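**To:** Llinos Jarman
**From:** Lowri Cadwaladr
**Re:** Revier cell, equipment plan and spend to August 27, 2024

Spend on the two-arm sorting cell stands at 87 percent of the equipment line. The remaining 13 percent is held for spare finger sets and one replacement connector cable per arm. Vestance quoted $3,594 for the spares package, valid for 132 days. Parry has not yet returned a comparable price.

Three items are open:

- Second bench. Deferred to February; the floor plan for it is approved.
- Service contract. Jurkix offers one rate for both arms – we recommend taking it.
- Bins and small test objects. Bought from consumables, no further request.

Bin work with the toy animals continues on the current bench.

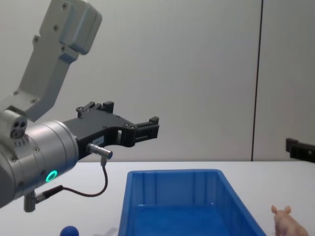 Two arms, one blue bin, pink pig in both views; the lion is in the bin in the second.
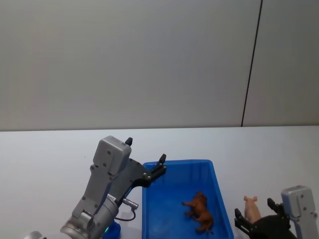 The Parry figure is needed before the spares order can be placed. If it comes in above the Vestance quote, we will order from Vestance without further review. Please confirm that the service contract can be charged to this year's budget – the Jurkix rate assumes a single payment.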